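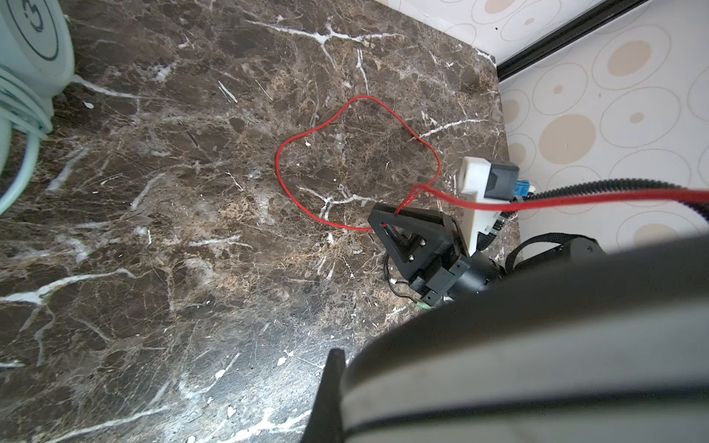
Last updated: Friday, 4:10 p.m.

So the cable bench at Wudetti has gone robotic, and I dropped in! The arm practices on loops of cord and wire laid out on dark marble (red, mint green, all very tangly), and the repair crew now spends mornings checking its work and afternoons on the fiddly jobs. It has 351 practice runs behind it, and no one's hours were cut.

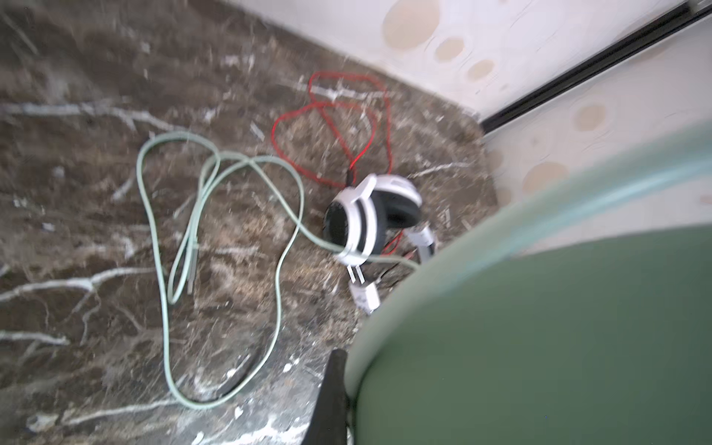
Houda Bouazza told me her wrists ache less, but she misses chatting over the sorting and wants the shifts to overlap more.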